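About Us

Hi, and thanks for clicking through to the page most people skip! I'm Othmane Farouk, and I started Dromora with a workbench, a borrowed vise and one customer who had more faith in me than I did. We look after small robot cells. Setting them up, keeping them running, fixing them when they quit. If you have a big painted arm welding truck frames, we're the wrong shop, and I'll happily tell you so on the phone. If you have a pair of little arms bolted to a tabletop and a cable that keeps snagging, come on in.

There are three of us on the bench now. We keep the shop small because I like knowing every machine that comes through the door, and I do still pick up the phone myself (which drives the other two nuts, I'm told I talk too long).

People ask what a setup visit looks like, so let me walk you through the one I know best, our own two-arm sorting cell. We call it Sirero. It lives in its own little booth with plain panels on three sides, and it's where we try everything before we do it to yours.

First we get the arms mounted and square to the table. I'm fussy about this part. If a base is a hair off, you'll chase that error through every single move the arm makes, and you'll blame the software for a week before you go looking for a wrench. So we snug the mounts, run both arms through their reach with nothing on the table, then snug them again.

Then cables, my favorite subject at parties. A cable needs enough slack that the wrist can turn all the way around without pulling, and not so much that it flops down into the work. We leave generous loops and watch them through a full slow cycle before anybody ties anything down. Most of the repair calls I get start with a cable that somebody made too neat!

Once the arms move nicely, we put out the desk stuff: pens, an eraser, small round containers, a tray with long compartments. Everyday things are great for this. A thin pen will show you a badly lined up fingertip faster than any gauge I own.

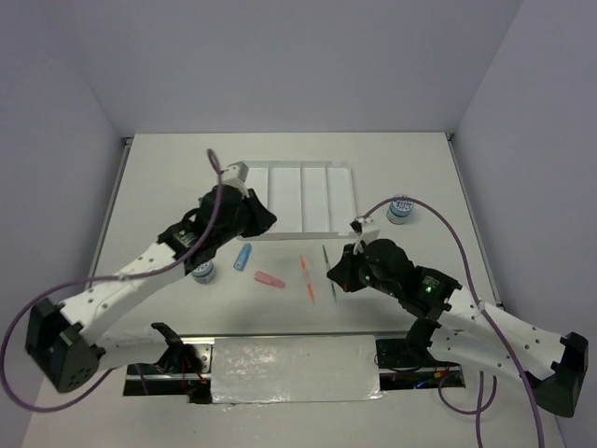 Sirero with both grippers over the table and the purple cables looped wide.

After that it's the slow business of checking. We go fingertip by fingertip, see that each pair closes evenly, and write down whatever we changed. Every cell we service gets its own notebook, a paper one, and it stays with the machine. Sirero's first entry is dated August 8, 2019, and it says "left wrist stiff, cable too short, order lunch."

Looking after a cell once it's running isn't hard, and we'll teach you how. Wipe the table. Look at the fingertips for wear. Put a hand on the mounting screws when the power is off and see if anything has worked loose. Listen to it, too. You'll know your machine's normal noises within a month, and a new one is worth a call to us even if everything still seems to be moving fine. I'd much sooner spend ten minutes listening to your robot over the phone than rebuild a wrist.

We do our yearly checkups in March, when the shop is quiet, and the calendar fills up early. Regular customers get first pick of the slots. Bring the notebook!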